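Notebook, test kitchen bench, 13/07/2024

Rye loaf again, this time in the little countertop oven Trinidad lent me while she is away. It only has 2 shelf positions, and the top one scorches everything, so I baked on the bottom one with a tray of hot water beside the loaf. Hsiu-ying had warned me that the dial runs hot, and bless her, she was right -- I turned it down after the first 5 minutes and the crust still came out darker than I wanted.

Starter was the one Rosaire brought back in April, fed twice with the Tzavaras flour. It smells lovely, a bit like cider, but it's slower than our old one and I was too impatient with the second rise. Total time in the oven was 34 minutes. Crumb a little gummy at the bottom, good everywhere else (Pantelis ate three slices, so I'm not too worried).

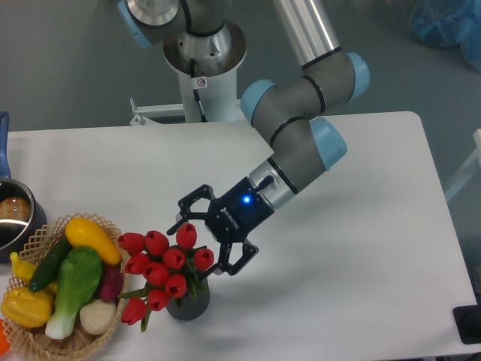 For the next bake

Let the dough sit longer, and don't keep lifting the cloth to look at it! Try the Drirnus tin in place of the round one, as the round one nearly touches the back of the oven. Foil over the top for the second half. Elisa thinks a spoonful of molasses would help the flavor, and I'd like to try it, only on a separate loaf so that I know what did what.
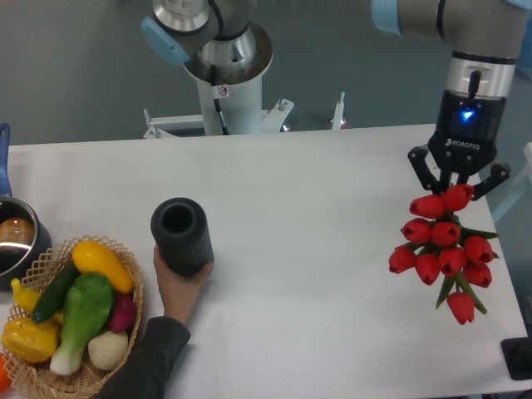

Red tulips and the basket of vegetables.

I also want to write down the soup before I forget it, because everyone asked. Leeks, the last of the barley, a good handful of dill, and the heel of the previous loaf torn up and stirred in at the end to thicken it. Go easy on the salt if

you use the Feltumness stock, as I found out on the first batch. 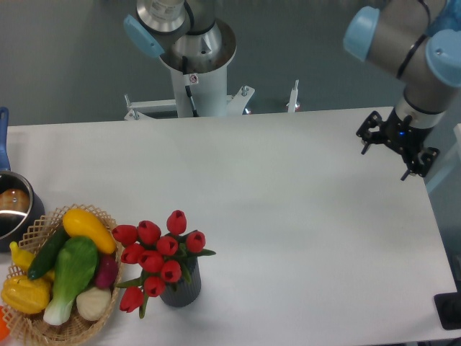 The leftover soup is in the blue-lidded tub, second shelf of the fridge, and anyone who wants lunch should help themselves. Starter has been fed and is on the windowsill. Rosaire, would you feed it again tomorrow if you're in before me?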